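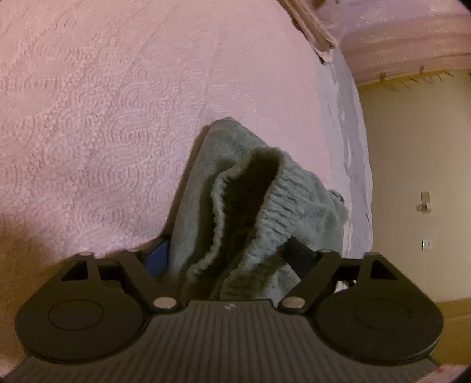

New code says how to pick up a jumper, and takes 18 pages to do it

Tuesday, June 2, 2026
By Ezequiel Lozano

Anyone who has ever been told they fold laundry wrongly will be pleased to hear the matter has now been put in writing. The Trullthorpe Code for Household Handling Recordings came into use this week. It sets out, over 18 pages and one annex, how people with hand-held grippers should behave when they go into a bedroom and record themselves moving clothes for the benefit of robots that have yet to learn.

The code was drawn up by Jekano, which runs recording work in private homes, together with Olmedo, which trains the machines at the other end, and Irnier, a textile care firm that joined late and, by all accounts, argued hardest. It is voluntary. The three have signed it, and they hope others will follow, preferably before someone writes a rival one.

The work itself is simple to explain and dull to watch. A person holds a two-fingered gripper with a camera on it, closes the fingers on a garment, moves it, lets go, and does it again. The recordings then go to Olmedo, where a robot with a similar pair of fingers is expected to draw its own conclusions.

What has been missing until now is agreement on nearly everything else. When does a grasp begin? Is a sock that slips halfway a failure, or a slow success? May you use your other hand if you think the camera can't see it? (You may not. It's rule 4.)

Why clothes come first

The authors could have started with cups, which keep their shape and stay where they are put. They chose soft goods, on the grounds that this is where the recordings disagree most.

"A cup is a cup in every clip," said Nuria Salcedo, who edited the text for Jekano. "A jumper is a different object each time you drop it. We had two teams using the same words for different things, and a third team that had given up on words and was using colours."

Jekano reviewed 1000 clips in February before the drafting began. In 80 of them, the written label said one thing and the hands did another. The favourite was a clip marked "fold complete" which finished on a garment in a ball. Whoever labelled it has not been named, and several people have been kind enough to say it wasn't them.

The rules at a glance

The main part of the code is arranged in the order of a working session. Shortened, and with the footnotes mercifully removed, it asks for the following.

1. Get permission for the room as well as the task. The householder signs for the space the camera will pass over, including shelves, walls and the floor on both sides of the bed.

2. Clear away letters, medicines, screens and family photographs before switching on. Ordinary household clutter may stay. The code is firm on this point: bedrooms should look like bedrooms, and tidying for the camera is listed under faults.

3. Check the fingers. Pads must be clean and free of fluff, and both must open and close fully. If one pad is worn, change both.

4. One gripper, one hand. The free hand stays out of the work from the first contact to the release, and a rescue by the free hand ends the clip.

5. Write down the starting state in plain words. "Heaped", "flat", "half folded" and "inside out" are approved. "Messy" is not.

6. Approach with the fingers open wider than the cloth you mean to take, and don't press the mattress down to get underneath it.

7. Close on at least two layers where the garment allows, and avoid gathered waistbands, buttons and zips unless the task is about them. Elastic, the annex notes, "stores effort and returns it at a time of its own choosing".

8. Lift slowly enough that the cloth has stopped swinging before the next move.

9. If the garment falls, leave it where it fell and carry on recording. Drops are kept.

10. Release with the cloth supported, then draw the gripper back before the clip is ended.

11. Reset by shaking out and dropping. Do not arrange the garment into a position that looks natural.

Rule 9 took the longest. Under the old habits, a drop was an embarrassment, and embarrassing clips tended to vanish on the way to the office. Olmedo complained that its machines were being raised entirely on triumphs and had no idea what to do when a sleeve got away. The code now asks that dropped clips be sent in with all the others, and it forbids paying people less for them.

"I've dropped more cardigans than I care to discuss," said Julián Aguirre, who records for Jekano in Trullthorpe and tried out the draft. "Now it's useful work. My mother still isn't convinced."

The knitwear argument

Irnier's contribution is easy to find, as it is the part with the strongest feelings. The textile firm's view was that robotics people treat all cloth as one substance, and that someone had to speak up for knits.

Ribbed fabric gets its own section. The fingers are to meet the ribs squarely where possible, and a garment should never be dragged along the bedding by a single pinch. Anything raised to a peak should be let down from the peak, without a tug to the side. Sessions with knitwear must also stop after 20 lifts of the same garment, at which point it is to be rested. The first draft did not say how a jumper rests. The final one says "laid flat", which seems fair.

Encarnación Miranda, who looks after fabric care at Irnier, was unrepentant about the limit. "They wanted no number at all," she said. "I asked whether they'd like to buy the householder a new one each afternoon. After that we got on very well."

There is a short passage on colour too. Clips should include cloth that stands out from the bedding and cloth that barely does, with the pairing written down each time – green knit on pale pink is one of the easier sort, and a white pillowcase on a white sheet is the one that makes grown engineers sigh. Patterned and quilted covers are encouraged. So are shadows. An earlier idea of supplying every household with the same grey sheet was dropped after Jekano worked out who would have to wash them.
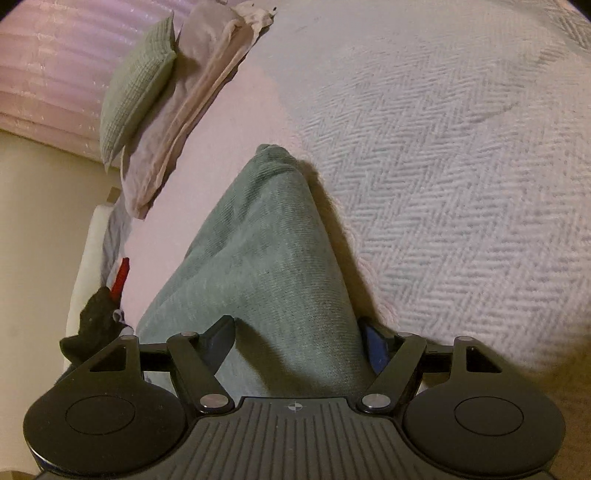 What counts as a grasp

For a document about picking things up, the code is surprisingly cautious on whether anything has been picked up. It defines three states. "Near" means the fingers are either side of the cloth and may or may not be touching it. "Touching" means at least one pad is in contact. "Held" means both pads press on the cloth and it would come along if the gripper moved.

The awkward part is that a single still can't always settle which is which. Labellers are therefore told to play the clip forwards and back before choosing, and to mark "unclear" if they remain unsure. Jekano used to discourage "unclear" because it spoiled the monthly figures. The code says it must be offered first in the menu, and that no one is to be asked to explain a high share of it.

Ainhoa Montoya, who leads training at Olmedo, called this the rule she would have kept if she could keep only one. "A wrong label costs us far more than a blank," she said. "The robot believes everything it's told. It's like having a very expensive toddler."

Care for the person holding the thing

A page near the end deals with wrists. Grippers are heavier at the front than they look, and leaning over a bed with one is a good way to find out about your back. Recorders are to take a break between garments, use the lower handle strap if fitted, and refuse beds pushed into a corner where they can reach only by kneeling on the mattress. Householders may watch, but are asked not to coach.

There is also a line telling recorders to remove their shoes. It appears under "Safety", for want of a heading called "Manners".

Complaints so far

The reception has been mild, with two exceptions. Smaller recording outfits say the permission form is too long, and they have a point: it asks for the same signature on both sides. Jekano says a shorter version is coming and that the two sides were a printing decision which looked better at the time.

The other complaint concerns rule 11. Some recorders hold that a garment shaken out and dropped lands in much the same heap every time, and that a bit of artful crumpling gives the robot more variety. The authors were split. They settled on a trial in which one session in every 20 may be arranged by hand, provided the clip is marked as such. Salcedo expects the marked clips to be spotted easily by anyone who has seen a real bedroom floor.

Getting a copy

The code is free from Jekano's front desk in Trullthorpe, on paper or as a file, and Olmedo will accept recordings made under it straight away. Clips made to older house rules will still be taken until the current batch closes, after which they need a covering note.

Comments on the text should go to Salcedo in writing. A second part, on towels and bedding, is being drafted now. Fitted sheets have been put off to part three.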